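Handout 4: Looking after headphones (and putting them away properly)

Hello again! I promised last time that we'd get off loudspeakers and onto something you own, so bring your own pair if you like – tatty ones are very welcome. I'll have the Eze and Fultona workbooks out on the side, and you'll want the Dodelent one for the diagrams.

## 1. The parts we'll be naming

Over-ear headphones are mostly a headband, two cups and two cushions. The headband does the hard work. It's a spring, really, and if you leave it stretched over a lamp or a chair back for months it slowly loses its grip on your head. I ruined a lovely pair that way one August and I'm still cross about it.

## 2. Handling and folding

- Hold the headband in one place and the cups in another. Don't dangle the whole lot from one cup.
- Bring the cups together gently, and stop if anything feels stiff. Not every model folds, so check yours before you lean on it.
- Keep your nails out of the cushions (the thin covering splits very easily, and then it flakes all over your collar).
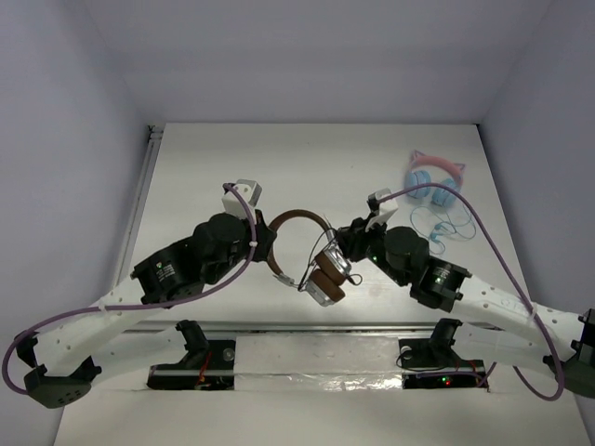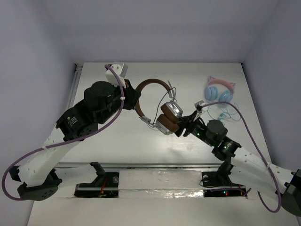
Brown over-ears at the headband and the stacked cups, with the pink cat-ear pair lying further over on the table.

## 3. Cables

If yours has a cable that unplugs, unplug it before storing. If it doesn't, make big lazy loops and lay them beside the cups. Please don't wind it tightly round the headband! I know everyone does it, I did it for years, and the wire always goes right by the plug.

## 4. Cleaning

Barely damp cloth for the cushions, dry cloth for any metal, and nothing sprayed straight on. Cat ears and other trimmings get a soft brush.

## For next time

Read page 21 of the Jomotberg booklet and jot down where you keep your headphones at home. Gilles Boyer has the spare copies if you've lost yours. We'll start with replacing cushions, so have a look at how yours are fixed on, but don't pull them off yet.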